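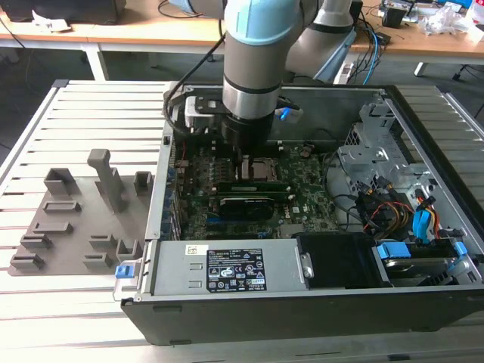

An open Dell desktop on the work table, with the power supply across the front of the case.

Households and small offices in Trernitz can hand in old desktop computers for parts and repair until the end of April, under a program the town is running with the reuse center in neighboring Oltau.

The program takes desktop computers of any age, working or not. Machines that can be repaired are cleaned, fitted with a new drive where one is needed, and passed on to schools and residents who have applied for one. The rest are taken apart so that memory, drives, graphics cards and power supplies can be tested and kept as spares.

The center has taken in 127 desktops since the program opened. Eleven of those went to the public library in Skisholm, where they replaced the older computers in the reading room. Another nine are set aside for the adult education classes on Bae Street, which start again after the spring break.

Demand has been highest for plain office desktops, the center said in a notice to residents. They are easy to find parts for, and most of the common jobs can be done without special tools. Laptops and tablets are not part of the program at present – the center says it does not have the space to store batteries safely.
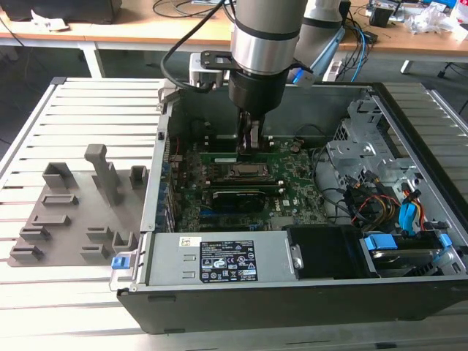
Power supplies and memory are the parts the center runs short of most often. A supply that fails its test is sent for metal recycling and is not opened, whatever the age of the computer it came from. Cases that give easy access are preferred for the school machines, and the Dell on the table is a fair example, with blue latches along the expansion slots, a blue release tab at the end of the power supply and blue clips on the hard drive tray. Processors are kept only if the matching board also works, and boards with damage to the socket are scrapped.

Anyone handing in a computer is asked to copy off their own files first. Drives are wiped at the center before any other work is done, and a drive that cannot be wiped is shredded. Owners who would like to keep the drive may remove it beforehand, and the center will still accept the rest of the machine.

Computers can be dropped off at the Oltau center or at the side entrance of Trernitz town hall from 9 a.m. to 3 p.m. on working days. There is no charge, with a limit of three machines per household. Offices with more than that should call ahead to arrange a pickup. Monitors, keyboards and printers should go to the regular electronics collection.

Applications for a repaired desktop are open to residents of both towns, and forms are available at either drop-off point.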